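Interior Doors That Stick, Rattle or Swing on Their Own

Most door trouble in a house comes down to hinges, screws, paint or humidity, and most of it can be put right with a screwdriver, a sanding block and an hour. Take the easy fixes first. Planing a door is the last thing to try, and you can't put the wood back.

Find where it rubs

Close the door slowly and stop when you feel it drag. Slide a sheet of ordinary paper between the door and the frame and work it along the top and down the latch side. Where the paper catches, make a light pencil mark. A door that rubs at the top corner on the latch side usually has a loose upper hinge. A door that rubs at the bottom corner on the latch side usually has a lower hinge pulling away, or an upper hinge set too deep.

If the door rubs along its whole edge, look at the paint. Old houses can have five or six coats on both the door and the frame, and that adds up.

Tighten the hinge screws

Use a hand screwdriver that fits the slot properly. A power driver strips old screws before you notice. Hold the door up a little with your foot or a wedge while you tighten, so the screw isn't fighting the weight.

If a screw just spins, take it out. Dip two or three wooden toothpicks in wood glue, push them into the hole, snap them off flush and let the glue set overnight. Then drive the screw back in. For a heavier door, replace one screw in the upper hinge, on the frame side, with a 3-inch screw of the same gauge. It reaches the stud behind the frame and will often pull a sagging door back into line by itself. Stop turning when the hinge leaf is snug. Going further can bow the frame.

Shim a hinge

When the screws are tight and the door still rubs, a cardboard shim behind one hinge leaf will shift it. A cereal box is the right thickness. Cut the card slightly smaller than the leaf, back out the screws, slip it in and tighten up again. Shimming the lower hinge moves the bottom of the door toward the latch and lifts the top latch corner away from the frame head. Shimming the upper hinge does the reverse.

I did eleven doors this way in a rental on Cukwood Lane and only had to plane one of them.
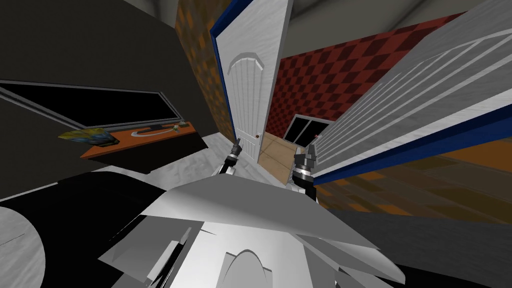
Paint causes more sticking than wood movement does, at least in the houses I have worked on. The fresh coat feels dry in a day but stays soft for a couple of weeks, and two soft surfaces pressed together will bond. A white door in a blue frame shows it up worst, as every spot where the paint pulls away leaves a fleck of one color on the other. Leave newly painted doors open for as long as you can stand it. If they have to be shut at night, rub a little paste wax or a plain white candle along the door edge and the stop. Raised panels need a second look while the paint is wet, too. Paint pools along the lower edge of the molding and in the curve of an arched top, and it will run after you have walked away. Go back with a nearly dry brush after ten minutes.

Quiet a squeak

Pull one hinge pin at a time with the door closed. Tap it up from below with a nail and a small hammer. Wipe the pin clean with a rag, rub off any rust with steel wool, and coat it with petroleum jelly or paraffin wax. Spray oil works for a while but drips down the paint and collects dust. I use Darkholm hinge wax, and one $2 tin has lasted me several years. Petroleum jelly does the same job if you already have it in the bathroom.

Stop a rattle

A door that rattles when a window is open has too much room between the latch and the stop. Stick two small felt pads on the stop, one high and one low. If that isn't enough, take off the strike plate and look for a small tab inside the opening. Bending it slightly toward the door takes up the slack — use pliers and bend a little at a time.

Doors that swing on their own

A door that drifts open or shut is hanging out of plumb. The proper cure is to reset a hinge. The quick one is to pull the middle or upper pin, lay it on a concrete step, and give it one light tap in the center with a hammer. The slight bend adds enough friction to hold the door where you leave it.

Loose knobs

Look for a small set screw on the neck of the knob. Push the knob firmly against the plate and tighten the screw onto a flat side of the spindle. Newer knobs may have no visible screw, only a small slot or hole. Press a paper clip into it, pull the knob off, and tighten the two long screws underneath. Wipe knobs with a damp cloth and dish soap. Abrasive cleaners take the lacquer off brass.

If you have to plane

Wait until the heating has been on for a few weeks. Wood swells in a damp summer, and a door planed in August can have a sloppy gap by November. Take off the least you can, working from the corners in toward the middle so the ends don't split. Seal the bare edge with primer and paint the same day — and that includes the top and bottom edges, if you have the door off its hinges and find they were never painted.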